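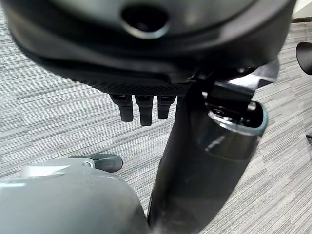 Dunkelgrau und Schwarz, aus der Nähe.

Aus dem Haus Satton: Die Sitzecke im Erdgeschoss

Seit April haben wir im Erdgeschoss wieder eine Ecke, in der man sitzen kann. Viele von Ihnen haben schon danach gefragt, deshalb schreibe ich dieses Mal etwas ausführlicher darüber.

Der kleine Zweisitzer in Hellgrau steht jetzt an der Wand. Er kommt aus der alten Wohnung im Haus Marnier, und wir haben lange diskutiert, ob er zu klein ist. Ich finde, er ist genau richtig. Die runden Armlehnen nehmen zwar etwas Platz weg, aber man lehnt sich gern dagegen, und für zwei Personen reicht die Sitzfläche gut. Der Bezug ist hell, bitte denken Sie daran, wenn Sie Kaffee mitbringen. Flecken bitte nur mit einem feuchten Tuch abtupfen und nicht reiben. Am Sitzkissen läuft vorne ein Keder entlang, dort sammeln sich gern Krümel. Ein weicher Pinsel hilft besser als der Staubsauger, das habe ich selbst ausprobiert.

Neben dem Sofa steht die schwarze Stehlampe. Der Fuß ist glänzend und man sieht darauf jeden Fingerabdruck, also fassen Sie die Lampe beim Verschieben bitte an der Stange an. Die Birne wurde schon einmal gewechselt. Ersatz liegt in der Schublade im Flur, zusammen mit den 3 Verlängerungskabeln, die wir vom Sommerfest übrig haben.

Der runde weiße Tisch hat ein Gestell aus schwarzem Draht. Er ist leicht und wandert deshalb immer durch das Zimmer. Mein Vorschlag ist: mindestens 50 Zentimeter Abstand zum Sofa, damit auch jemand mit Einkaufstaschen vorbeigehen kann. Auf dem Boden in grauer Holzoptik sieht man zum Glück nicht jeden Kratzer. Trotzdem soll man den Tisch lieber heben und nicht ziehen.
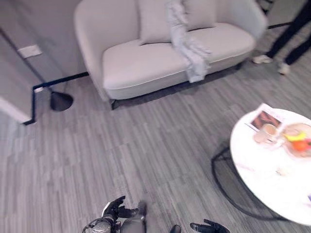

Zewditu Nigatu meint, die Ecke sei schön geworden, aber das Sofa werde zu oft als Kleiderständer benutzt. Sie wünsche sich ein paar Haken an der Wand, und zwar so niedrig, dass auch die Kinder ihre Jacken selbst aufhängen könnten. Außerdem fehle ihr ein Kissen für den Rücken in einer kräftigen Farbe, vielleicht Senfgelb, weil das viele Grau sie im Winter müde mache.

Die Haken haben wir auf die Liste gesetzt. Bei dem Kissen bin ich vorsichtig, über Farben hatten wir letztes Mal 13 verschiedene Meinungen. Wer zu Hause einen Bezug übrig hat, kann ihn gern im Büro von Clalto abgeben, am besten vormittags.

Noch eine Bitte zum Aufräumen. Handtücher und Kleidung, die abends auf dem Sofa liegen bleiben, kommen in den Korb im Flur und bleiben dort zwei Wochen. Danach gehen sie an die Kleiderstube Teshome. Für Decken gilt dasselbe, nur die karierte gehört zum Haus und wird nach dem Benutzen wieder gefaltet.

Die nächste Lesestunde beginnt um 17 Uhr. Bitte bringen Sie einen Stuhl mit, wenn Sie zu dritt kommen.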